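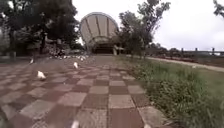 Preguntas frecuentes sobre el paseo de la Concha y sus palomas

¿De dónde viene el nombre del paseo? Nos lo preguntáis muchísimo, y nos encanta contarlo. En los planos figura como Paseo Dromora, pero todo el mundo le dice «la Concha», y quien llega por primera vez lo entiende enseguida: al fondo del camino, detrás de las baldosas en damero, se levanta la cubierta con forma de concha, abierta como un abanico. Si quedáis con alguien, decid «en la Concha» y no habrá confusión posible (con «en los árboles» ya hemos tenido algún que otro desencuentro).

¿Se puede dar de comer a las palomas?
Os pedimos que no, aunque sabemos que a los niños les hace una ilusión enorme. El pan no les sienta bien y se mete en las juntas del pavimento, que luego cuesta una barbaridad limpiar. Sentarse un rato a mirarlas es gratis y da para mucho.
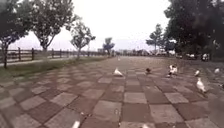 Tampoco conviene correr detrás de ellas, por muy mansas que parezcan. Los más pequeños disfrutan igual si caminan despacito, de la mano, y se paran de vez en cuando.

¿Por qué hay tantas blancas?
Pues mirad, seguro no lo sabe nadie. Noura Najjar, que lleva años paseando por aquí, defiende que descienden de un palomar antiguo; Duván Ccori dice que eso es un cuento precioso y nada más. También las hay grises y alguna moteada, así que venid con calma y buscad vuestra favorita.

¿Es cómodo para carritos y sillas de ruedas?
En general sí, el paseo es ancho y se va bien.
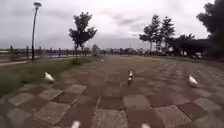
Si lleváis un carrito de ruedas pequeñas, id por el centro y dejad el borde del césped para quien va a pie. En días de lluvia os recomendamos calzado con buena suela, porque la baldosa pulida por los años resbala más de lo que una espera.

¿Puedo ir en bicicleta o en patinete?
Hasta las 8 de la mañana, sí. Después hay que bajarse y llevarlos de la mano, que tampoco es tanto rato y se agradece.

¿Se puede reservar la Concha para un acto?
Claro que sí, y nos alegra mucho cuando alguien se anima. Escribid a Nabil Tarawneh con 20 días de antelación y contadle qué tenéis en mente: coros, lecturas, un cumpleaños con guitarra... Los altavoces se piden aparte, y os rogamos que dejéis el suelo tal como lo encontrasteis.

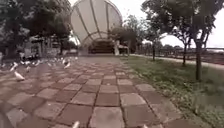

Palomas en el paseo, con la Concha al fondo.

¿Cuándo se actualizó esta página?
El 15 de junio de 2018. Si echáis en falta alguna pregunta, mandádnosla y la añadimos con mucho gusto.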